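Friday, pick-and-place bench, second half of the afternoon

Task for the Sudville round is still "sort the small things into the basket", which Humaira read aloud twice in case it had got harder since last week. Cloth on, basket to the left, arm overhead. Silvan wants the cubes done before anyone so much as mentions the ball.
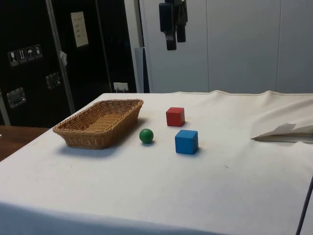
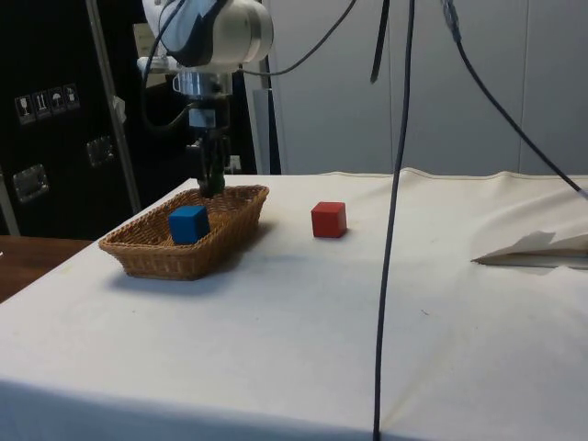 Settings, for whoever has the bench next: approach height 400 mm, close force left where Pearce had it, speed at half. I put it up to full for one go and put it straight back down again. No further comment.

The log file from today has 2,385 lines in it, of which 872 are the same warning about joint limits. Humaira thinks it's the wrist taking the long way round when the target is near the back of the table. Silvan thinks it's the warning that's wrong. They have agreed to differ loudly. I'm inclined towards Humaira, mostly on the grounds that she opened the log.

Vorkon sent the replacement finger pads in June and we still haven't fitted them. They're in the drawer under the Hasusent manual, if the drawer opens.

Colour threshold for blue is fine. Red drifts when the ceiling lights go to evening mode, so either we recalibrate after five or we go home before five. Put me down for the second.

Also the basket has to go back at the same angle every time or the drop point is off, and "about like that" isn't an angle. Silvan to make a paper template. Tape on the cloth was tried and the cloth moves, so all you learn is where the tape is.

To do:
filter the joint warning, or read it
pads
template (Silvan)
ask Pearce what 2 in the retry field means, tries or seconds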